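Plendero group notebook
Home Notebooks Parts Calibration Who's in
Search this notebook... Go

February, lids task, entry started 9:30 am

Good morning so far! We're finally collecting on lids, which I've wanted to do ever since the drawer task wrapped up. Gholamreza Naseri and I are trading off on the hand-held gripper, one person demonstrating and the other resetting the table and keeping the log. Policy training goes through Drarkora as before, so same folder layout, same naming.

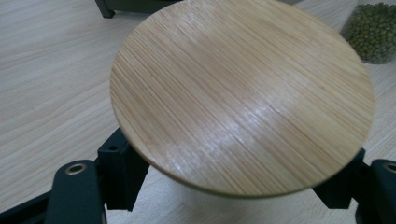
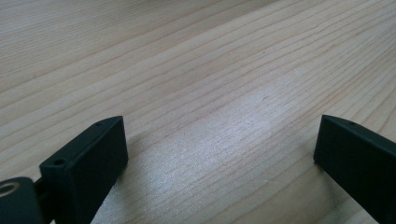 Wrist views, lids task. First one: bamboo lid in the gripper over the white container. Second one: gripper open, bare table.

Target for the task is 245 good demos. I'm counting a demo as good if the lid ends up seated and the tracking holds the whole way through. Slow is fine. A second try at the grasp is fine too -- I actively want some of those in the set, they're the only place the model gets to see a recovery.

What I love about this lid is how little room it gives you. It's thin and round, so if you close on it even a bit off the middle it wants to swing. Gholamreza has a nice trick of squaring the fingers up to the rim before closing, and after watching him do a few I copied it. My grasps got a lot calmer. Question for both of us though: if we both do it the same way every time, are we teaching one approach angle and nothing else? Proposal: every reset, turn the start pose a little and come in from a different side. Write the side in the log (L, R, near, far).

Glare. The overhead light puts a big white patch on the bamboo and on the table as well, and the grain washes out wherever it lands. I went back and forth on dimming it. Leaving it alone for now. The kitchen where this gets tested will have shiny surfaces too, and I'd like the model to meet them early. If tracking starts dropping we revisit. Gholamreza wants one block with the light off and the blinds open, which I think is a great idea, 30 demos to start with.

The jar of mung beans stays on the table as a distractor. Move it between resets, don't let it live in one corner or the model will use it as a landmark (see the Rawat notes, we lost 2 sessions to exactly that).

Also recording short clips with the gripper open over bare table, nothing in it. They go in their own folder, labeled "empty", NOT in with the demos. Two uses: checking finger position against the calibration file, and giving the grasp classifier some clean negatives. 5 seconds each, with small hand motions, please don't hold it rock still.

11:15. Replayed the first batch at half speed. I really like these! You can follow the lid all the way down and the approach comes through clearly. One thing to fix: I start lowering before I've finished centering, so the near rim goes down first. It does work, but it's a habit of mine and I'd rather not pass it on to a network. Center, pause, lower.

To do
- side column in the log sheet
- rerun the sync check after lunch
- ask Grastero about spare finger pads, black again if they have them
- lights-off block, Gholamreza first, then me
- pick the next lid, something heavier??

Plendero group notebooks | Contact the notebook admin | Back to top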